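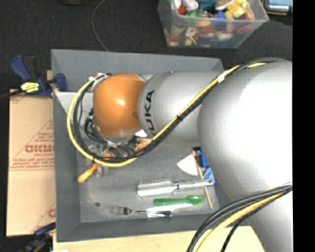

Patricio Cabral
Six days into clearing out the kitchen drawers and I have opinions! Every house has that one drawer where things just sort of drift together, and ours had been filling up since we moved in. My system now is one big gray bin, everything goes in, and I only look at a few things at a time. So you get a silver hairbrush lying next to a green plastic spoon and a fork, and you have to decide where each of them really lives.

The fork was easy, back with the other forks. The brush went upstairs (my daughter claimed it before I'd even finished asking). The spoon I went back and forth on for far too long – it's only plastic, but I do love that green, and it's just right for scooping rice out of the bag.

Bautista Durán wrote to ask if I use drawer dividers. I bought a set from Flono last July and they're fine, a bit short for our drawers, so they slide when you pull too fast. A folded dish towel at the back fixed it.

Still to do: the drawer under the oven, which has 12 lids in it and I'm scared to find out how many pots they belong to. If anybody has a good way to store lids standing up, please tell me, I'm all ears.

Oh, and wipe the drawers before you put anything back! I forgot on the first one and had to take it all out again – crumbs in every corner. Warm water, a drop of dish soap, leave it open while you have your coffee.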